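Simulation notebook, Grusoddale visit
Jun 25, 2018
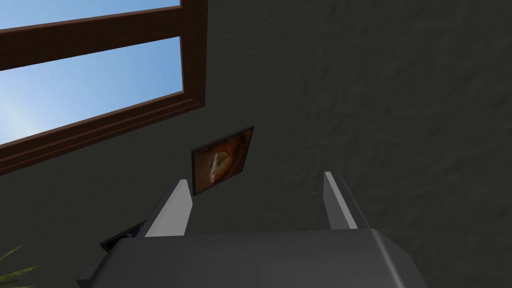
Simulated room, gripper open, with window and framed picture on the wall.

Demonstration held for the Diekmann delegation. Present: T. Cuevas, K. Hayashi and 9 guests. Hayashi ran the room model from the main console. Mr. Rawashdeh asked whether wall textures are varied between runs. Cuevas to reply in writing. The session was limited to 2 runs at the visitors' request. Settings unchanged from March. Visitor log to be filed with Costache.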